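Shape Sorter FAQ: the green board and the orange pieces

Shared 20 times | 9 comments

Is it worth printing one?

Maybe. Hemi Doolan told me his kid "learned geometry" from a shape sorter. I doubt it. What I'll grant is that a thick board with odd holes keeps some children busy longer than a cube with a lid, and it stores flat.

Why a little character and not a plain block?
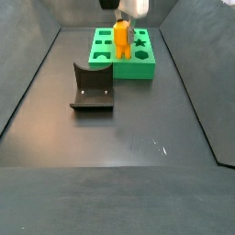 Character pieces sell the set, and I'm not convinced they teach much. A child picks one up because it looks like somebody, then tries to stand it in whatever hole is closest. The orange figure has two short stubby legs with a narrow gap between them, so the bottom end is the part to look at. The capsule body tells you very little. Small square holes and a star are far easier to read from above.

Are two-peg pieces harder?

Yes, and I'd leave them out at first. One round peg goes in any way you turn it. Two have to line up together, and the listing on Zerndale that says "suits all ages" was not written by anybody with a toddler.

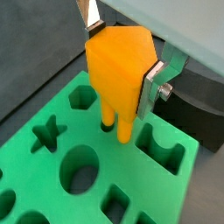
Two rounded pegs under a chunky orange body.

Do I need to sand the pieces?

Keegan Maihi says always. I say try them first. If a piece sticks, take a little off the peg, never the hole. I've seen people go at the board with a file and end up with a star that takes anything.

What about the plug shape?

It's the one I argue about most. Do you want a small child practicing putting a plug into two holes? Grutgate calls it "real-life play." I call it a piece I keep in a drawer until they're older.

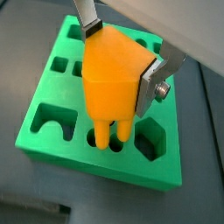

If you do use it, say out loud that it's a toy and that the wall is off limits. I have no idea if that works. Outlet covers do more.

Will more shapes make it last longer?

Sellers like to think so. I've yet to meet a child who wanted 100 pieces.

Related
Stacking cups: are they all the same?
Tautahi puzzle trays, one year on
Do 700-piece sets ever get finished?
Pellus storage bins FAQ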